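Hi all, quick December update on the Clonden toy library, as promised. Your grant got us to 56 families on the books, up from 2000 dollars' worth of very hopeful shopping!

Saturday mornings are packed, so we're opening Thursday evenings too – the Hattori Street hall said yes.
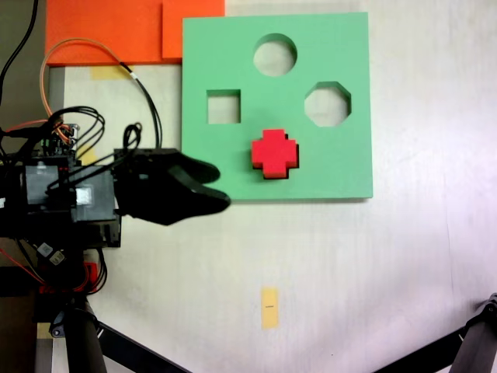
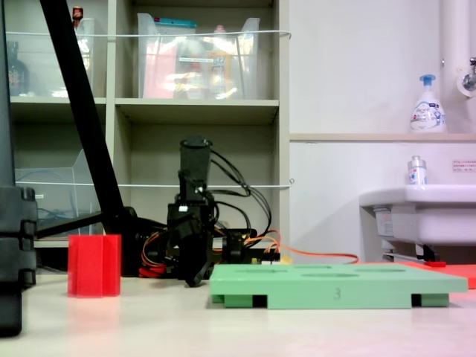
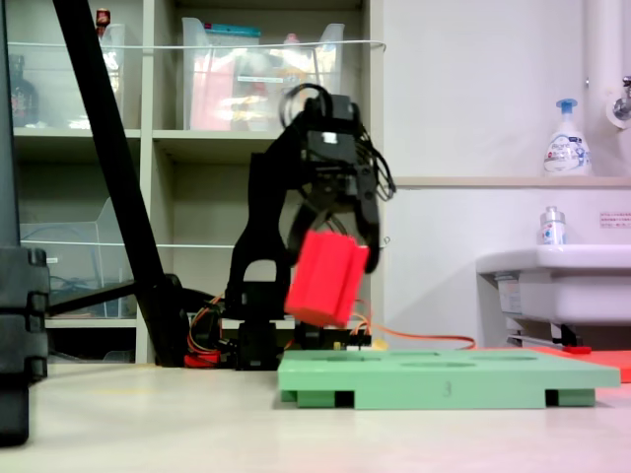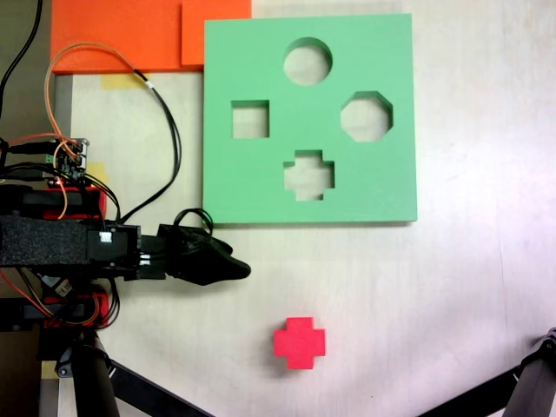

Posted by Masaru Matsuda

Still to do: new shelves, and the late returns (66 last month, ouch). I've got 100 dollars left for mailing and I'd love to put it toward reminder cards instead, if you're okay with that.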